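Thaís Cavalcanti started selling tins because she had too many of them. She had ordered 1000 from a supplier called Giltero for a line of loose tea, and the tea didn't work out. The tins did. People asked where they could get one without the tea.

"I had ten patterns and no idea how to show them," she says. "I put them in a pile. They looked like leftovers."

Her shop, Stuvulard, now sells tins and a few small things to put them on. We talked mostly about the second part, which she says takes up more of her time than the buying does.
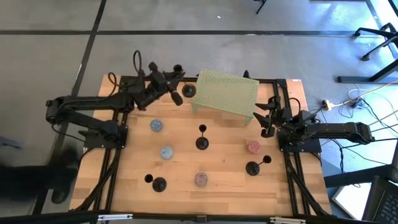
The green perforated rack and the black stands, with four speckled discs.

The low rack came first. She wanted something with short legs that would lift a tin a little off the table and leave the pattern on the side easy to see. She likes the holes because dust doesn't build up the way it does on a flat shelf. The pale green was the color the maker had in stock, and she kept it.

The stands were harder. "A stand has a small cup and a thin stem, so the base has to do the work," she says. "The first two I tried fell over if you shut a door." She went through catalogs for most of a winter before she settled on the black ones.

She changes the arrangement often. A row is her usual choice, with the blues together and a red or pink at one end. She has tried mixing them and says it makes people look at the whole group and then walk away.

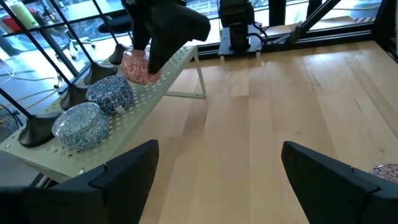

One regular customer, writing to the shop in January, said the rows were too stiff and that at home she keeps hers at different heights, with the one she uses most in front. Cavalcanti read the note twice and tried it for a week. Sales stayed the same, but she found the tins easier to pick up, and she has kept one corner of the shop that way.

Labels are the other thing she gets asked about. She wants them small, white and low on the side, where they don't cover much of the pattern. 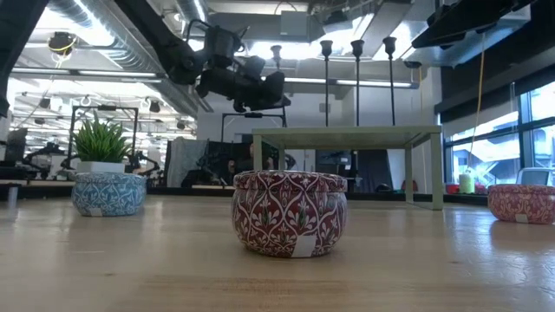
She also asks people to lift the lids. A tin that has been opened once in the shop is more likely to be bought, she says, and she would like to see more hands on them. Dents go in a box under the counter at half price.

I asked whether she would go back to tea. "Maybe one kind," she said. "I still have the scoop."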